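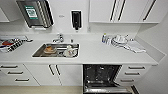
Clendbridge, Thu 31 October

Gemness Kitchen Pack
README and data card

The Gemness Kitchen Pack is a set of recordings of kitchen cleanup work, sold with a small toolkit for reading and replaying them. It is meant for teams that train or test robots on everyday chores such as loading a dishwasher, clearing a sink and putting plates away. You can buy the pack by itself or with a Lim mounting kit, which lets you record more episodes of your own in the same format.

This file covers what you get, how the recordings were organized, what the labels mean, and the problems we know of. Prices and license terms are on the order form and are not repeated here. If something in this file disagrees with the order form, the order form wins.

What is in the pack

The pack holds 1274 episodes covering 18 tasks. An episode is one attempt at one task, from the spoken start cue to the stop cue. Failed attempts are kept and labeled as failed. 300 episodes are set aside as a test split and come in their own folder. Please don't train on them if you plan to report numbers against other users of the pack.

Each episode contains:

color video from the head camera
the written instruction
a task name
an outcome label
step labels with start and end times
a calibration file for the camera
a short notes file, which is often empty

Depth is not included. Audio was used for the start and stop cues and then removed.

Where it was recorded

There are two sites, Eststead and Clendbridge. Both are real break-room kitchens that stayed in use between sessions, so the things on the counter change from day to day.

Eststead is a single straight run along one wall. The sink is left of center, the dishwasher is to the right of the sink cabinet, and there are drawers on both sides. Cabinets, drawers, counter and backsplash are all white, and the long handles are dark. Most dishes are white too. This makes Eststead the harder site for anything that depends on finding edges. A stack of white plates against a white backsplash gives a detector very little to work with, and our own baseline misses the top plate more than we would like.

Clendbridge is an L-shaped kitchen with wood doors and a gray counter. The dishwasher is around the corner from the sink, so the longer tasks involve a turn. Objects there are easier to tell apart, but the light is worse in the afternoon.

If you only have time to look at one site before buying, ask for the Eststead sample.

Tasks

The tasks fall into four groups.

Sink tasks: take an item out of the sink, rinse an item, move everything from sink to counter, wring out a sponge.

Dishwasher tasks: open the door, close the door, pull out the lower rack, push it back, load one item, load the sink contents, unload one item.

Putting away: plate to cabinet, bowl to cabinet, utensil to drawer, close whatever was left open.

Surfaces and cloths: wipe the counter, fold a towel, hang or place a towel.

"Load the sink contents" is the long one and the one most buyers ask about. It begins with the dishwasher door already down and at least one dish in the sink. What else is in the sink is not controlled. A sponge or a bit of food may be in there with the mugs and bowls, and the correct behavior is to leave a sponge alone and scrape food before loading. Episodes where a sponge went into the rack are labeled failed, even if every dish was loaded properly.

Counter items are background unless the instruction names them. A person may have left bottles, cups or a folded cloth out, and we did not clear them away for sessions. If an item gets knocked over during a task, the outcome is still judged on the task and the bump goes in the notes file.

Instructions

Every episode has one instruction in plain English, written before the attempt. Nighat Swati wrote most of them and edited the rest. They vary on purpose. For the same task you may find "put the mug in the dishwasher," "can you load that cup," or "mug goes on the top rack please." Some name a place and some do not.

We did not fix instructions that turned out to be vague. When an instruction says "the bowl" and there are several bowls, any bowl counts.

Labels

Outcome is one of success, partial, failed or void. Partial is used only for tasks with more than one object, when at least one object ended up where it should. Void means the attempt was stopped for a reason that had nothing to do with the task, such as someone walking in to get coffee. Void episodes are included but are left out of the counts in the reports folder.

Step labels use a short verb list: reach, grasp, lift, carry, place, release, push, pull, turn, wipe, fold, wait. Steps do not overlap. When two hands are doing different things, the label follows the hand doing the named task. This is a real limit of the format and we are not going to change it in this version.

Han-gyeol Hyun checked the outcome label on every episode in the test split. Training episodes were checked by sampling, and there are certainly mistakes left. Cabinet or drawer closing is the worst case, where a door that looks shut from the head view may still be slightly open. If you find one, send us the episode name and what you think the label should be.

The camera view

All video is from head height, looking forward and down. Upper cabinets are often only partly in view, and the inside of the dishwasher is dark in many episodes. The lower rack is usually readable once it is pulled out. With the rack pushed in, do not expect to count what is on it.

The view moves. Episodes with a large head turn have the word "turn" in the notes file. We left them steady or shaky as recorded, with no stabilization. A stabilizer script is in the tools folder if you want it, but the step labels were made on the original video and that is what they line up with.

Steel surfaces such as the Eststead sink and the dishwasher door pick up reflections. Our baseline sometimes takes a reflection for a second object. We have not found a setting that cures it.

The Lim mounting kit

The kit is a head bracket, a camera clamp, a calibration board and a carry case. The camera is not included. It fits the common robot head plates listed on the order form, and there is a padded strap for recording by hand.

Fit the bracket first, then the clamp, and tighten the clamp with the camera already pointed at the middle of the counter. Run the calibration tool with the board flat on the counter near the sink. Run it again at the end of the session and compare. If the two results differ by more than the tool allows, it will say so, and the whole session should be treated as suspect.

The clamp is the weak part of the kit. On the early ones the knob worked loose during long sessions. Kits shipped since February have a different knob, and owners of the older one can have it swapped at no charge. Write to the support address with the order number.

Using the tools

Unpack the archive somewhere with plenty of room. Run the check tool before anything else — it compares every file against the list that came with the pack and prints the names of any that are missing or damaged. Download damage is by far the most common support question.

The viewer opens one episode at a time and shows the video with the step labels under it. The export tool writes episodes to the two formats named in the tools folder. It does not write depth, hand pose or object boxes, and it will stop with an error if you ask for them.

The baseline model is there so you can confirm that your setup works. It is not tuned and should not be quoted as a result for the pack.

What it is not good for

Do not use the pack as the only evidence that a robot is safe around people. The sessions were run with one operator present, and the tasks say nothing about how to behave when somebody else is at the counter.

It has no stove work, no knives and no glassware outside a few tumblers at Clendbridge. It also has very little variety in kitchens. A model trained on Eststead alone does badly at Clendbridge, and the other way around. Results for both directions are in the reports folder, including the poor ones.

Hand-washing is barely covered. The rinse task ends when the item leaves the water, and no label says whether it came out clean.

Privacy

Operators signed a release. Anyone else who walked into view was blurred, and the episode was voided if the person stayed. Notices and labels on the walls and fixtures were left as they were when they could not be read in the video. Readable names were blurred.

To ask for an episode to be removed, write to the support address. Removed episodes are taken out of the next download and listed by name in the changes file. Please delete your copy when one shows up there.

Known issues in this release

Some Clendbridge episodes have the lower rack steps labeled "push" where "pull" was meant. A corrected label file is in the fixes folder and is not applied automatically.

The viewer does not remember its window size.

A towel folded in half counts as success in some sessions, while others asked for a second fold. Check the instruction before trusting the outcome on folding tasks.

The printed kit guide shows the old clamp knob. The steps are the same for both.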